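About Killcombe

Killcombe tests machines that are supposed to do everyday work. We look at home chores and shop-floor chores, and we answer one question for the people who hire us: can a machine do this job yet, or does a person still have to?

We started in September with one bench and a short list of jobs. The list has grown to 22. Some are things you would do in a kitchen or a laundry room, such as putting away forks or folding towels. Others come from small factories and repair shops, such as sorting parts, loading trays and clearing a bin at the end of a shift. We keep both kinds on the same list. Picking a sock out of a basket and picking a bracket out of a box are closer to each other than most people expect.

What we do

A customer comes to us with a chore. It might be a parts supplier that wants to stop sorting by hand, or a care home that wants to know if the machine in the brochure can set a table. We build a plain version of the chore, write down what counts as done, and run it over and over. The customer gets a report with the number of tries, the number that were finished without help, and a list of what went wrong in the rest.

We don't sell robots and we don't take a fee from anyone who does. If a folding table and a person with two free hours is the cheaper answer, the report says so.

Our test areas

Oakley is the home side. It has a counter, a sink, a set of drawers, a dishwasher and a closet with shelves. The dishes are the kind you can buy anywhere, and we replace them when they chip.

Tulleo is the shop side. The work there is mostly bins, trays, racks and carts. The basic Tulleo job is block picking: wooden blocks go into a metal bin in no special order, and the arm has to take hold of them one at a time. Two colors of block let us ask for sorting as well as lifting. Blocks that lie by themselves in the open are the simple case. Blocks that lean on each other or sit close to a wall are harder, and those are the ones we score separately.
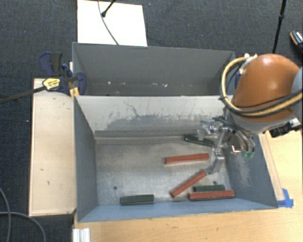 Where things stand

In our last full round we ran 2,248 tries across the whole list. Of those, 1,229 were finished with no help from a person. Another 849 were finished after someone stepped in, usually to move an item or restart the arm. The rest were not finished at all.

So the short answer is: some chores, some of the time. Stiff items with flat sides go well. Moving things from one known spot to another known spot goes very well, and has for years. Soft items are slow. Clear glass is still a problem, and so is anything that has slid into a corner. Wiping a counter is easy to start and hard to finish, as the machine has to decide what clean looks like.

Speed is a separate matter. A person doing bin work by hand is faster than most of the setups we have tested. Whether that matters depends on the job. A shop that can leave the machine running overnight may not care. A family waiting for clean plates will.

How we score

Our scoring sheet is called Skurnine. It gives one line to each try: what was asked, what was done, how long it took, and whether a person touched anything. We changed the sheet once, to add a column for damage. Scores from before that change are marked on our charts – please don't compare them with the newer ones.

Customers may watch any test and may bring their own items. We ask for at least two of everything, in case one gets broken.

Working with us

We take on new chores throughout the year. Send us a description of the job, the size and weight of the items, and how many are handled in a normal shift or a normal week. A short phone video of a person doing the work helps a great deal. We will write back with a price, or tell you that we already have results you can buy for less.

We also give tours of Oakley and Tulleo to school groups. Closed shoes are required on the shop side.

Page last updated Jan 27, 2024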